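Print this page
E-mail this page

Mitusmont Handling Group
Minutes of the working meeting, July 2020

Present: Snædís Skov (chair), Tomás Vieira, Nuno Prata, Jhonatan Sánchez
Apologies: Simão Neves (sent written comments, taken under item 3)
Minutes: Nuno Prata

1. Minutes of the previous meeting

Accepted with one correction. Under item 4, "force threshold" should read "width threshold." Nuno to fix the copy on the shared drive.

2. Actions carried over

Tomás has moved the logging code to the new machine. Timestamps from the two arms now come from the same clock. The old recordings keep their offset and should not be mixed with new ones.

Jhonatan has not finished the write-up of the January trials. The tables are done and the text is not. Carried over.

The replacement fingers from Meireles have been delivered. They have not been fitted. Snædís asked that the current fingers stay on until the comparison under item 3 is complete.

3. Sorting study: labeling by container

Tomás reported on the change in method. Up to now each recording was given one label for the whole task, for example "sort the items." The trained policy did well on the first move and then tended to go back to a container it had already dealt with. Under the new method every recording is split at each grasp and each release, and each segment is labeled with the item, the container it starts in and the container it ends in.

Tomás ran both methods on the same 40 recordings, with the same network and the same training time. Each resulting policy was given 13 test runs. A run counted as complete only if every item ended in the right container with no help from the operator. The whole-task policy completed 2. The segment policy completed 5.

Snædís said this was a difference worth following up but too few runs to report outside the group. Tomás agreed. He said most of the remaining failures under the segment method were at the grasp and few were in the choice of container, which was the reverse of what he saw before.

Simão's written comments were read out. He asks whether the gain comes from the labels or only from the shorter segments. He proposes a third condition, with the recordings cut at the same points but all segments given the same label. Jhonatan said the cutting is already done, so the only cost is training time. Agreed to add it.

Nuno asked how a segment is labeled when an item is picked up, dropped and picked up again. Tomás has been treating the drop as a release and starting a new segment. Jhonatan has been marking it as one segment with a fault. They had not compared notes on this. Agreed to use Tomás's rule and for Jhonatan to go back over his share.

4. Items and containers

Discussion of which items to keep in the set. Cartons are easy to grasp from above if the gripper lines up with the folded top. Tubes standing on the cap are tipped over when a jaw comes in from the side too low. Tomás would like a fixed approach height for tubes. Snædís was against this, as the height should come from the demonstrations.
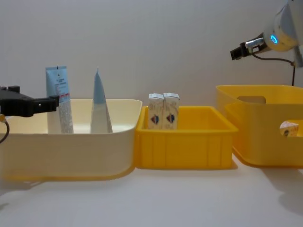
Jhonatan pointed out that the depth of the container matters as much as the item. With a shallow bin the gripper can come in just over the rim. With a deeper basket it has to come down from above, and the operators do this in different ways. He would like the container type added as a field in the labels. Agreed, provided it is filled in from the setup sheet and not by hand for each segment.

Placement of the containers was left as it is for the third condition. Changing their order will be looked at afterward.

5. Software

The Trolora viewer does not show segment boundaries when playback is slowed down. Nuno has a workaround that writes them into a separate text file. Tomás asked for it to be put with the other scripts.

6. Visit from Ravano

Two people from Ravano would like to see the sorting runs. Snædís will offer them a date once the third condition has been trained. They are to be told that the numbers are preliminary.

7. Actions

Tomás: train the same-label condition and run the same tests on it.
Jhonatan: relabel dropped items; finish the January write-up.
Nuno: correct the previous minutes; add the container field; share the viewer script.
Snædís: reply to Simão and to Ravano.

8. Any other business

None.

Recent items
Minutes of the previous working meeting
Setup sheet for the sorting study
Labeling rules, draft for comment
January trials: tables
Booking the arms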